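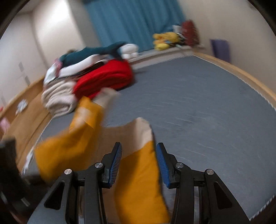
Page 16 of 44

Band name already taken?? do we have to change it

Posted by Trurnham_Low, Tuesday, in Gigging & Releasing

Hi all, hoping someone's been through this. Four of us, sort of doomy post-punk, been going as Nekov for two years. Played mostly local, couple of support slots, one tape we dubbed ourselves. Now we've got a five track EP done, mixed, mastered, paid for, sleeve printed, and our singer goes to upload it and there's already a Nekov on there. One bloke doing ambient stuff, 2608 monthly listeners, last release in February so he's not dead or anything.

Things I want to know. Can he make us take it down? Does it matter that we've been playing gigs under it and he (as far as I can tell) hasn't? If we upload anyway will our songs end up on his page? And has anyone changed name this late and did you lose everyone who'd bothered following you. Drummer wants to put "UK" on the end, I would rather pack it in.

Sleeves are already printed so changing costs us money we havent got. Any help appreciated, the launch gig is booked.

Refilwe Mathebula
Regular, 3674 posts

Been there, twice. Not a lawyer so take the legal bit with caution.

Two acts having the same name happens all the time, and the streaming places don't stop you. The mess is the mapping. If your distributor sends it in without saying "this is a new artist", there's a good chance it lands on his profile and his followers get pinged about your EP. He'll be annoyed, you'll be annoyed, and getting it moved took us weeks. So whatever you decide, look for the box on the upload form that says new artist or create new profile and tick it. Do that first. If your form hasn't got one, email them before you submit, not after.

On whether he can make you take it down – depends. If he's registered the name as a trade mark then yes you could have real trouble. You can search the UK register free online, takes five minutes. If he hasn't, it gets to who's been using it, where, and whether people know them by it. Your gigs do count for something there. Keep posters, dated listings, emails from promoters, all in one folder. But a couple of support slots isn't much to hang an argument on, and arguing costs more than sleeves do.

What I'd do is write to him. Nice short message, say who you are, how long you've been at it, ask if he minds. Our first lot was called Gosari and there was another Gosari, a wedding covers duo, and they were lovely about it, we just agreed to stay out of each others way. Second time the other band never answered and we changed.

We did lose some people when we changed. Not loads. Put "formerly whatever" on everything for six months, keep the old page up with a pinned post, and tell the promoter now so the right name goes on the poster. And sticker the sleeves! A sticker over the old name looks fine if you make it look meant.

mavromatis_bass

dont put UK on the end. everyone will know why you did it

Old Hat

Disagree with Refilwe a bit on writing to him, if you're going to keep the name whatever he says then asking just gives you a no in writing. Decide first, then write.

Also nobody can search for you if there's two. Thats the bigger problem to me. Somebody sees you live, goes home, types it in, gets forty minutes of ambient and thinks they've misremembered. We were Mavromatis for a bit (yes after him above, he hated it) and had no bother being found, daft surname and only us using it.

Change it now while it's one EP. Worse at two albums. Check the new one on every site before you print anything this time, and the social handles, and say it out loud down a phone to see if they can spell it.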